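The Little Parts Left Over

Every household has a container for the pieces that came off something. Ours is an old Meltora cookie tin, and it holds the rings, washers, gaskets and brackets that were still sitting on the table after the thing they belonged to had been put back together and was running fine. My wife calls it the cemetery. I prefer to think of it as a waiting list.

I brought the tin to Lacey Gosling last winter, hoping for either a diagnosis or absolution. Gosling has been putting small machines back together for most of her adult life, first coffee grinders, then pumps, and lately anything that arrives in a shoebox with a note of apology. She works out of a narrow shop behind a tile store called Lucero, and she charges by the job, with a surcharge if you tried it yourself first. I paid the surcharge.

She tipped the contents out onto a towel and moved them around with one finger, the way you might check a salad for slugs.

"This one's a gasket," she said. "This one wants to be a gasket."

The difference matters. A gasket is a flat thing whose whole career is to be squeezed between two other flat things, and it is usually ugly in an interesting way. It has holes where the bolts go and an opening where the business goes, and its outline follows some casting that you no longer have in front of you. Take it out of its machine and it looks like a map of a country that has lost several wars. People throw them away all the time, Gosling told me, and then call her about the leak.

Rings are worse. A ring has no top, no front and no opinion. It will go on either way round, and it will roll. Her rule is that rings stay with the part they came off, set down at the spot where they belong, until the very last moment. She does the placing by hand, one at a time, and won't talk while she does it.

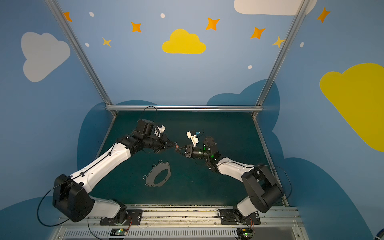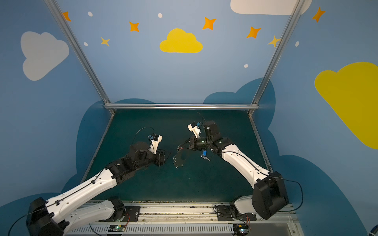

I asked her what people get wrong, and she said they start in the middle. They see the big satisfying piece and they want it on. The big piece goes on beautifully, and then the small piece that was meant to go underneath it is discovered on the floor, or on the towel, or in a cookie tin four years later.

Her own method is so dull that I wrote it down in full. You lay the flat part down first. You put the small hardware where it goes while you can still see the holes. You hold anything with a ragged outline by its edge and turn it in the air until it agrees with what's below, and only then do you lower it. If it doesn't agree, you turn it again. You don't press. Pressing, she says, is how a part with nine good holes becomes a part with eight.

Reece Sowerby takes a looser view. He runs a repair night at the back of a bar called Divine, where the lighting is romantic and the tables are sticky, and where on a good evening 138 screws may be removed with great confidence. He admits that the number put back is lower. "If it works, it works," he told me, over the remains of a Jorkis hand mixer that didn't.

I tried both schools. With Sowerby I took apart a desk fan and had a lovely time. With Gosling I spent over 2 hours on a pump no bigger than a lemon, most of it looking at a gasket the right way up and then the wrong way up and being unable to say which was which. She let me get on with it. The pump now runs. The fan is in a bag.

As for the tin, she identified a handful of pieces, including a seal from a pressure cooker we gave to my sister-in-law, who hasn't mentioned any trouble and whom I have not asked. The rest Gosling scooped back in. She charged me for the hour and offered me a ring of her own that she'd never been able to place. It fits nothing in my house either, but I've put it in with the others.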